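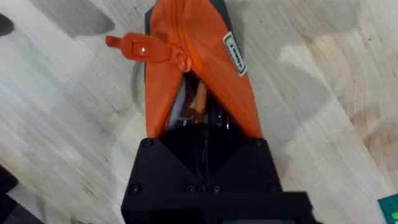 Cahier de manip, 2 juin 2024

Tâche trousse, politique Allimis, caméra de poignet seule. J'ai refait l'entraînement avec 366 démonstrations, les mêmes que Lamisi Baidoo a triées, mais sans les épisodes où la pince lâche le tissu trop tôt. Le reste ne change pas : même taux d'apprentissage, 750 époques.

Ce que je veux comprendre : la trousse orange est souple, donc la position de la tirette change à chaque essai. L'ancien modèle visait toujours le centre du tissu. Je pense qu'il a appris la couleur et pas la fermeture.

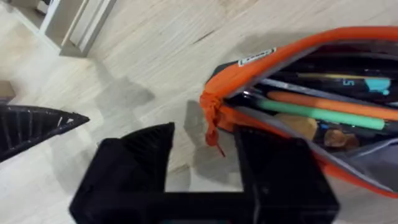 Pour cela j'ai ajouté une perte auxiliaire sur la position de la fermeture éclair, avec un poids de 3. Avec un poids de 6, les mouvements deviennent saccadés pendant l'approche - à ne pas refaire. Les feutres et crayons restent dans la trousse pour toutes les séries, sinon le tissu s'aplatit et on ne peut pas comparer.

À vérifier : le décalage entre l'image et la commande des doigts. Lamisi soupçonne l'horodatage de Bridow, moi plutôt le tampon de lecture. Je relance cette nuit avec les deux journaux activés.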